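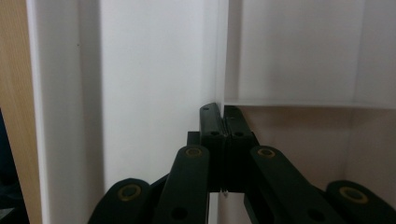
Caderno da oficina, setembro
Arrumação do material pequeno, continuação

Comecei às nove e pouco. O objetivo da manhã era decidir o que fica na estante branca e o que passa para caixas com tampa, e deixar escrito o critério, que da última vez ficou só na cabeça da Parvaneh e na minha e cada um se lembrava de uma coisa diferente.

Estado da lista antes de começar: 103 referências no inventário de miudezas (linhas, agulhas, molas, botões de pressão, terminais, clipes, fita). Dessas, 6 sem lugar atribuído. As outras têm lugar no papel, mas nem sempre é lá que se encontram.

Critério que vou seguir, salvo objeção:

Na estante fica o que se tira com uma mão e se volta a pôr sem pensar. Rolos, frascos, caixas já fechadas pelo fornecedor. Nada solto diretamente na prateleira, nem que seja só por uma tarde.
Nas caixas com tabuleiro interior vai o que é pequeno e existe em poucos tipos. Um compartimento, um tipo. Se não cabe, vai para outra caixa, não se mistura.
O que tem óleo ou cola não entra em nenhuma das duas coisas e continua no armário metálico do corredor.

Limpeza da estante: pano húmido com detergente neutro, depois pano seco. Os painéis são brancos e qualquer risco de lápis se nota. Os riscos saem com borracha de desenho, a branca, e não com a esponja abrasiva. A esponja tira o risco e tira também o brilho. Há uma zona baça na prateleira de baixo que vem desse erro, meu, do inverno passado.

Os cantos interiores são o sítio onde o pó se junta. Passei um pincel seco de cerdas curtas antes do pano. Se se passa logo o pano húmido, o pó faz uma pasta no ângulo e depois é preciso um palito para a tirar. Apontar isto na folha da limpeza mensal.

Etiquetas: as antigas, de papel, descolavam. Experimentei as Roner, plastificadas, numa das prateleiras. Agarram bem ao branco liso, mas convém desengordurar com álcool e esperar um minuto. Letra maiúscula, sem abreviaturas. A Gertraud pediu que a etiqueta fique sempre à esquerda e à mesma altura, para se ler a coluna toda de cima a baixo. Fica assim.

Por volta das onze passei às caixas.

A que preparei primeiro é a de plástico branco, ligeiramente rosada, com tampa rosa-claro e tabuleiro branco que sai inteiro. Isso do tabuleiro amovível é a principal razão para a preferir às Engelhardt, que têm as divisórias moldadas no fundo e acumulam cotão sem remédio. Com esta, levanta-se o tabuleiro, lava-se à parte e o que está por baixo fica acessível.

Lavei caixa e tabuleiro com água morna e uma gota de detergente. Não usar água muito quente, as peças deste género empenam e depois a tampa não assenta. Deixei secar ao ar, em cima de um pano.

O que decidi para os compartimentos:
Comprido, à frente: agulhas longas e ganchos, deitados, nos tubos deles.
Atrás, à esquerda, o mais pequeno: botões de pressão.
Atrás, à direita: molas curtas. Se sobrar espaço, não se aproveita para outra coisa.
Por baixo do tabuleiro: fita e reservas em saquinhos fechados, com o nome escrito no saquinho.

Fiquei com dúvidas quanto ao compartimento comprido. As agulhas escorregam no fundo liso quando se pega na caixa, e acabam todas encostadas à mesma ponta. Hipóteses: uma tira de feltro cortada à medida, ou uma folha de espuma fina. O feltro larga pelo. A espuma pega-se às pontas. Tenho um resto de manta de borracha canelada do projeto Esau que talvez sirva. Ver se ainda está na gaveta dos restos.

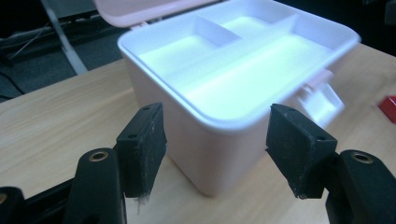 Malte Lenz acha que a borracha canelada vai cheirar com a caixa fechada e que passa o cheiro para as fitas, e que mais vale cortar um pedaço de cortiça de 2 mm e colá-lo só nas duas extremidades, para se poder arrancar quando estiver sujo. Também acha que os botões de pressão não deviam ficar no compartimento mais pequeno, visto que é neles que se mexe mais e os dedos não entram bem.

Quanto à cortiça, de acordo, experimento. Quanto aos botões, fiz a conta: temos 400 e não cabem de outra maneira sem roubar o lugar às molas. Proponho pôr ali só os que estão em uso e guardar o resto por baixo, num saquinho. Se ao fim de um mês incomodar, troca-se com as molas.

Cortiça: cortei com x-ato e régua metálica, do avesso. A primeira tira saiu curta, ficou para calço. A segunda entra justa. Falta colar; vou usar fita de dupla face, a fina.

Pendente:
Encontrar lugar para as 6 referências soltas. Duas delas são provavelmente a mesma coisa com dois nomes, perguntar à Parvaneh.
Etiqueta da caixa: na frente ou na tampa? Na tampa lê-se melhor de cima, mas se as tampas se trocarem a etiqueta mente. Inclino-me para a frente.
Encomendar mais etiquetas Roner.
Passar o critério a limpo e afixar na porta.
Devolver a régua metálica ao Åsmund.

Parei às quatro e meia. A cortiça fica para amanhã de manhã, antes de a sala encher.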